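Print this page | E-mail this page
Shares: 2 | Comments: 0

Handout: County Offices and Elections

Before the next class, read the Reswood County packet.

1. Elected offices
Reswood voters elect the clerk, the collector and the assessor. The clerk keeps the county's records and issues election notices. Terms last four years.

2. The Bellamy recount
The first count put the two candidates for clerk at 154 and 142 votes in the Flonside precinct. Be ready to explain who may ask for a recount.

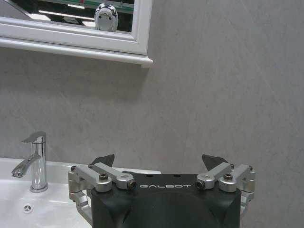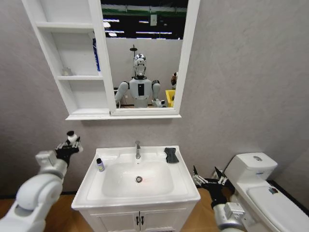 3. Written work
Write 300 words on one duty of the county clerk. Use the Zurkier reader, chapter 2, as a source. Hand it in at the start of class.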